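Let People Show the Robot Badly

Most of the arguments I hear about teaching robots are about the robot. How many joints it has, how fast the model runs, whether the gripper should have two fingers or five. I have spent enough time on the other end of the controls to think the argument is in the wrong place. What matters more is the person doing the showing, and what that person has been told to do.

The usual instruction is to be smooth. At Jikness, where I first learned to run an arm by remote control, a new operator practiced for 6 days before any of the work was kept. You learned to approach an object in one clean line, close the fingers, lift and go. If you bumped something or had to try twice, you threw out the run and started over. By the end of May we had 2000 runs of putting small things into bowls, and nearly every one of them looked like the same person on a good morning.
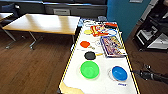 The trouble with a good morning is that the robot will not always have one. A policy trained on clean runs has seen a bowl approached correctly. It has rarely seen a bowl nudged and then approached again. When it misses by half an inch, it is somewhere its teachers never were, and it tends to do something odd, like closing on air and carrying the air to its destination with great care.

People in the field know this. There is a long shelf of papers on it, and there are methods for adding corrections later. My complaint is with the daily practice. The person at the controls is still graded on speed and neatness, and the messy runs still get deleted by whoever is tidying up on Friday afternoon. At Ivness, where I went next, operators were paid a small bonus for a low discard rate. They got very good at choosing easy objects.
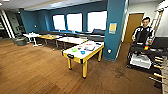

Choice of objects deserves more thought than it gets. A flat disc is hard for a gripper and easy for a hand, and a bowl has a rim you can grab almost anywhere. A cube is the other way around from the disc, and one with red, yellow and blue faces, small enough to hold in one hand at your waist, gives you several ways to pick it up and a plain way to see how far it has turned. I would put something like that in every set. I would also let the person place it without thinking too hard, then let a second person move it.

Showing by hand has the same problem in a different form. When you hold the arm itself and push it through the motion, you feel the weight and the friction, and you correct without noticing. Those corrections are worth keeping. Then somebody runs a filter over the recording to take out the shake, and half of what you did with your wrist is gone. I am not against filters – a jittery arm wears out its gears and frightens visitors – but I would keep the raw version and train on both before deciding.

There is a fair objection to all of this. Bad demonstrations are bad. If you let a tired operator drop things all afternoon, the robot may learn to drop things. Masri, a small outfit in Coltport that sells help with this sort of work, tells its customers to keep only the top runs, and its customers seem happy. If your task is one part going into one fixture all day, I would probably follow that advice too.
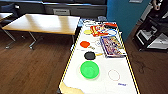 For a table of mixed household things, I would do it differently. I would keep every run that ended in the right place, however it got there. I would mark the stretch where the operator went wrong and the stretch where they recovered, and train mainly on the second. I would stop grading people on seconds. And I would rotate operators every couple of hours, because a person in the third hour of moving bowls has stopped looking at the bowls.

None of that needs new hardware. It costs some labeling time, and it makes the weekly numbers look worse for a while, which I suspect is the real obstacle. A manager who sees the average run get longer will ask what happened. The answer is that the operators are now showing the robot how to get out of trouble, and that takes longer than staying out of it.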